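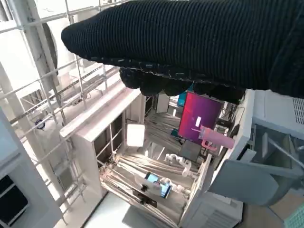 **Ruth Escobar**

Galería de julio, Cadano. El taller sigue en el mismo local y con el mismo desorden, pero la zona blanca ha cambiado bastante desde la última galería. Van aquí las notas que he ido tomando durante el mes. Quien busque las medidas de la mesa grande las tiene en la galería anterior, porque siguen siendo las mismas.

**La rejilla**

La rejilla blanca de alambre se queda. Se habló de quitarla y poner baldas, y Younes Saber llegó a pedir precio, pero con baldas perdíamos luz en ese lado y teníamos que volver a taladrar la pared. Los cuadros de la rejilla dejan ver lo que hay detrás y se puede colgar de ella casi cualquier cosa con un gancho en S. Los ganchos grandes los he retirado porque se salen al tirar. Quedan los pequeños, en el cajón de siempre, mezclados con las bridas.

Para limpiarla va mejor un pincel ancho y seco que un trapo. El trapo deja pelusa en cada cruce y luego hay que ir sacándola a mano. Aicha Bouzid usa el pincel de encolar viejo y tarda lo que se tarda en oír las noticias.

**La luz**

El panel cuadrado de luz blanca ilumina bien, a veces demasiado. Con las paredes claras y los muebles blancos, a media tarde cuesta distinguir un tono crudo de un beige, y quien vaya a comparar telas tiene que hacerlo por la mañana o llevarse la muestra a la puerta. He probado con papel vegetal delante y el resultado es mejor, aunque el papel se comba a los pocos días. Reda Fawzy dice que conoce un difusor rígido que se corta con cúter. Cuando lo traiga haremos la prueba y lo contaré.

Pido una cosa a los que cierran por la noche: el panel se apaga en su propio interruptor y después se baja la regleta. Al revés, a la mañana siguiente arranca parpadeando.

**El mueble blanco**

Es un armazón abierto por un lado. Las puertas no las hemos echado en falta. Dentro se guardan las cajas pequeñas y lo que no debe coger polvo de corte, que es mucho. La norma es que las cajas van de pie, con la etiqueta hacia fuera, y que no se apila nada encima. La parte de arriba se deja libre para las cosas que alguien ha dejado a medias y va a recoger en el día.
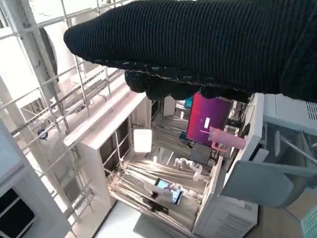
Lo que pase ahí más de dos días va al estante de pendientes, junto a la entrada. En julio han ido a parar allí 14 cosas, entre ellas una regla metálica de las buenas, dos ovillos empezados y una funda de máquina de coser que parece de alguien de los cursos de la tarde. Si es vuestra, preguntad por mí o por Ehab Hamdy.

**La tela**

La tela beige con los pliegues en paralelo es lo que más preguntas ha traído, y casi todas son la misma: si está planchada o cosida. En las piezas que estamos preparando para Peltonen los pliegues van primero marcados con plancha y luego sujetos con un hilván largo en los dos extremos. El hilván se quita al final. Si se quita antes, la tela se abre por el centro y no hay manera de volver a cuadrarla.

Hicimos una prueba con 9 metros de la misma partida y el encogido al vapor fue mayor de lo que esperábamos, sobre todo a lo ancho. Desde entonces se vaporiza antes de marcar. Alarga el trabajo una mañana entera. Aicha lleva la cuenta en el cuaderno de tapas grises y anota para cada trozo la temperatura de la plancha y cuánto ha reposado.

Los pliegues que quedan torcidos se dejan aparte, no se corrigen sobre la marcha. Con los restos de la prueba han salido fundas para los cojines del banco, y todavía queda tela para otra más.

**La pantalla y los cables**

El monitor se usa para ver los patrones ampliados y poco más. Entre patrón y patrón suele quedarse con un fondo de magenta y violeta muy subido que tiñe lo que hay cerca; para mirar colores conviene cambiarlo por uno gris. Ehab ha dejado un gris neutro guardado en la carpeta de fondos.

Los cables negros de la derecha siguen colgando en manojo. Tengo comprada la canaleta desde hace semanas y no la he puesto. Hay que vaciar todo ese lado, mover la pantalla y volver a medir, y con el encargo en marcha prefiero esperar a agosto.

Los vasos con asa y tapa se admiten en la zona blanca, los abiertos no. Esto ya estaba en la hoja de la puerta, pero la hoja se cayó y hay gente nueva.
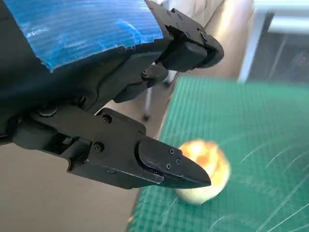

Junto a la hoja nueva he colgado también la lista de turnos, que este mes lleva Reda. Cambios de turno, con él directamente y no en el grupo, donde se pierden entre los mensajes de los pedidos.

**Tornillería**

Los tornillos de estrella pequeños estaban repartidos en cuatro botes distintos y ahora están en uno. Al juntarlos contamos 192, así que de momento no hace falta comprar. Los destornilladores de punta Phillips van colgados por tamaño. El más fino tiene la punta gastada y patina, lo he marcado con cinta para que no se use en piezas delicadas. El de repuesto viene en el próximo pedido a Drotport, con las cuchillas.

**El suelo y el corte**

Hay cartón marrón en el suelo de la parte de corte. Llegó como embalaje y se ha quedado, porque recoge bien los restos y no resbala con las suelas que llevamos. Se llena de motas blancas y de recortes en una jornada. Se barre al terminar, y cuando está muy marcado se cambia la plancha entera. Las planchas viejas las aprovecha Younes para hacer plantillas grandes.

La base de corte verde tiene ya el centro castigado. Le damos la vuelta cada cierto tiempo y la cuadrícula del reverso todavía se lee. Hay que guardarla siempre en plano. La anterior pasó un verano de canto detrás de la puerta y se curvó, y con peso encima tampoco la recuperamos.

Los cúteres vuelven a su lata con la hoja dentro. Las hojas partidas van al bote de cristal con tapa, nunca al cartón ni a la papelera.
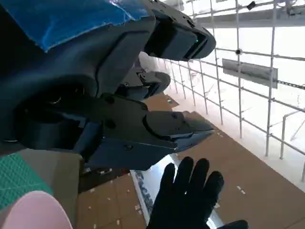 Quedan por pedir guantes negros de la talla mediana, que se han acabado los dos paquetes. De la grande hay de sobra. Son para manejar las piezas ya terminadas y para sacar cosas de las cajas polvorientas; para cortar no sirven, que para eso están los otros, los del cajón de abajo.

**Encargos**

Lo de Peltonen se entrega en dos tandas. La primera está plegada y falta quitar hilvanes. La segunda depende de que llegue la tela que falta, y el proveedor no nos ha dado fecha todavía.

Vutlow ha pedido muestras en tres tonos, todos de la gama del beige. Las prepara Aicha y se mandan en sobre rígido, con el nombre del tono escrito a lápiz en la esquina del envés. A rotulador no, que traspasa.

El local abre a las ocho y media como siempre. En agosto, solo por las mañanas. Si alguien quiere alguna de las fotos en grande, que me escriba al correo del taller y se la mando.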